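Applies to: Oken arm controller with the Sesetti single-finger pusher, Kamel board layout (eight blocks). Last changed January 2018.

# Clearing a Z-contact fault during block pushing

Fault 358 means the arm stopped because the finger pressed down harder than the limit allows. On our cell it nearly always comes from the fingertip touching the board. The controller holds position when it trips, so the tip may still be under load when you walk up to it. Read the first section before you press anything.

## Before you touch the arm

1. Leave the fault active. Do not press Reset.
2. Press the emergency stop on the pendant and keep the pendant with you.
3. Look at the fingertip from the side, at board height. Check whether it is on the wood, on a block, or in the air.
4. If a block is trapped under the tip, leave it there. Pulling it out can let the finger drop.

Two resets in a row without moving the arm will lock the controller, and you will need the Wurimus service key to open it again.

## Back the finger off

1. Release the emergency stop and select **Manual – Tool**. Do not use Joint mode for this. A joint move swings the tip sideways and will drag it across the board.
2. Set jog speed to the lowest step.
3. Jog Z up by 20 mm.
4. Press Reset once. The fault should clear and the lamp should go back to steady.

If Z will not move up, you are in the wrong frame. Check that the display says Tool and try again.

## Find the cause

Check these in order.

**Finger seated too low.** Loosen the clamp, push the finger up until it stops, and tighten it again. After a hard contact it can slip in the clamp, and then every stored height is wrong by the same amount.

**Board not flat.** Press on each corner. If one rocks, tighten the bolts and look for grit between the board and the table.

**Old height value.** Open the recipe and look at `push_z`. If someone changed the finger and did not re-teach, the value belongs to the old one.

**Bent finger.** Roll it on a flat surface. Replace it if it wobbles.

## Re-teach the height

1. Place the blocks in their groups and keep the middle of the board clear.
2. Move the finger over bare wood next to a block, with the tip well above the surface.
3. Jog down in the smallest step until a sheet of printer paper drags under the tip but still slides.
4. Jog up 2 mm and save this as `push_z`.
5. Repeat the paper check near each corner without saving. If any corner grips the paper, go back to the board check.

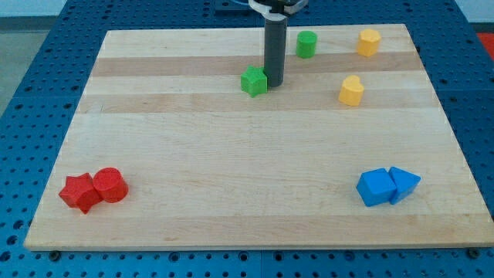
*Finger down beside the green star, tip just off the board.*

## Test before you go back to auto

Run the push routine at reduced speed with one hand on the stop. Watch the first contact with each group – a tip that is too high will ride up on a block and tip it over, and one that is too low will trip the fault again.

Write the old and new `push_z` in the cell log along with the fault number. If the fault comes back after a re-teach, tag the arm out and check the force sensor offset using form 62.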